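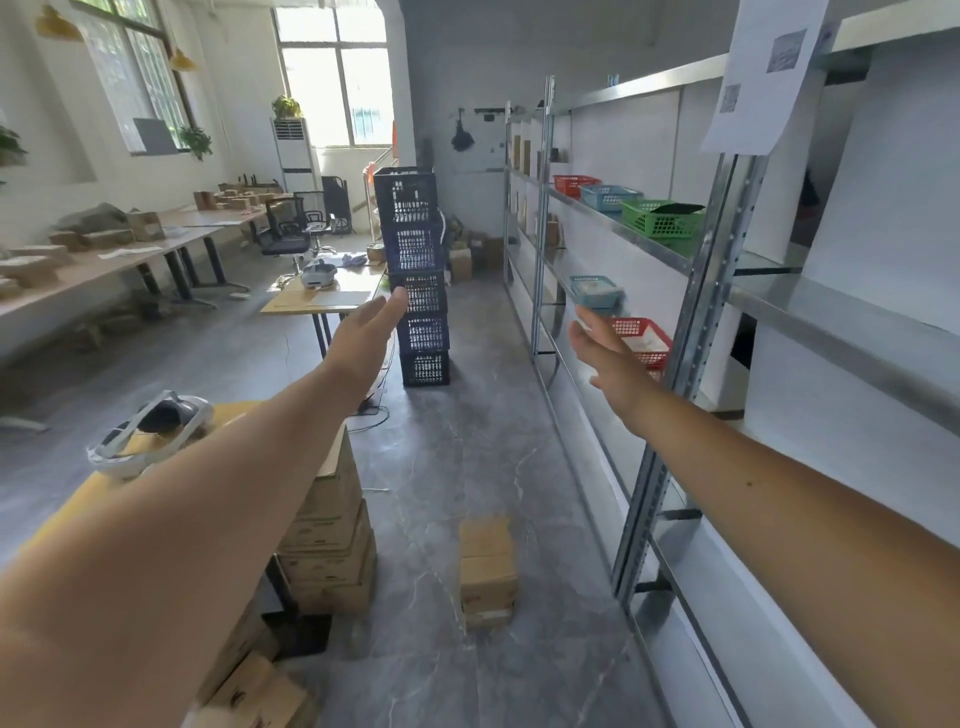 Galvanized shelving and dark blue stacking crates in a long storage room.

Konville Galvanized Storage Shelving
Item 472 – sold by the section

The maker's sheet calls this a "complete storage system." It's shelves on posts. The posts are slotted angle with small rectangular holes all the way down, and that part we like. You choose your own shelf heights and change them when you get tired of them.

Mesh baskets and stacking crates are sold separately. The small baskets sit well enough on a shelf, and red, light blue and green are easy to tell apart from across a room. Whether you need color coding is another matter.
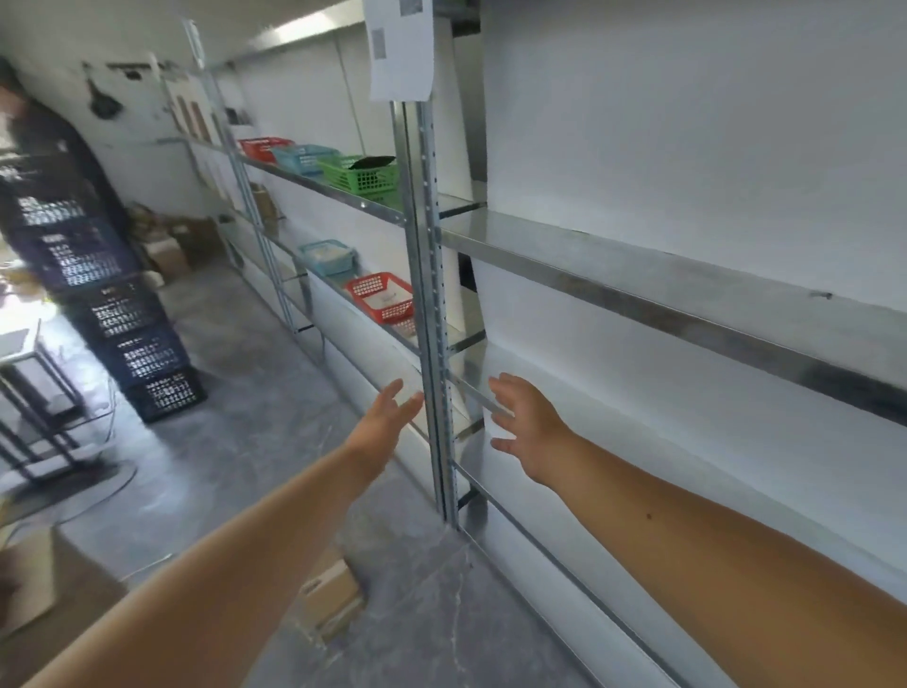

We'd hold off on the add-on label kit, too. A sheet of paper fixed to the post does the same job, and you can reprint it for next to nothing.

The sheet also promises assembly in 7 minutes. Pankaj Rajput in our Burkusham store took most of a Friday morning over two sections – he does read instructions, for the record. Plan on a second person.

Shelf load: see the maker's sheet. We haven't tested it and won't repeat the number.

Price per section: $207
Ships in 8 working days
Returns: unassembled only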